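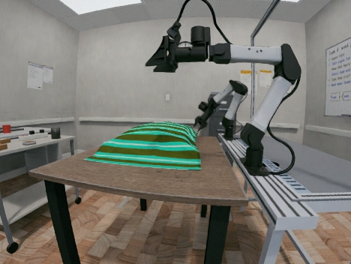
Week 2: Rear-projection touch tables, building the cabinet

October 2018

These notes go with the Skundis workshop. Bring your measurements from last week, including the throw distance of your projector.

Cabinet

Work out the height from the throw distance first. If the cabinet comes out too tall to stand at, fold the light path with a mirror. Use a front-surface mirror — an ordinary one gives you a ghost image next to the real one. Leave 20 mm clear on all sides so you can adjust the angle later.

Screen

Groups using the Jironora film should fix it to the underside of the acrylic, matte side down. Don't stretch it. The Kirnusard sheet is stiffer and only needs clamping at the edges. Check the colour and brightness with the room lights on.

Camera

Fit the visible-light filter before you focus. Set the exposure by hand and turn off auto gain. At the corners you will probably lose some blobs, so move the camera back before you start changing thresholds.

Heat

The projector needs an intake and an exhaust, on opposite sides. Fans at 1000 rpm are quiet enough for the gallery.

For next time

Read the calibration chapter in the Ağca manual and bring a cabinet drawing, one per group. Finished tables are due in April.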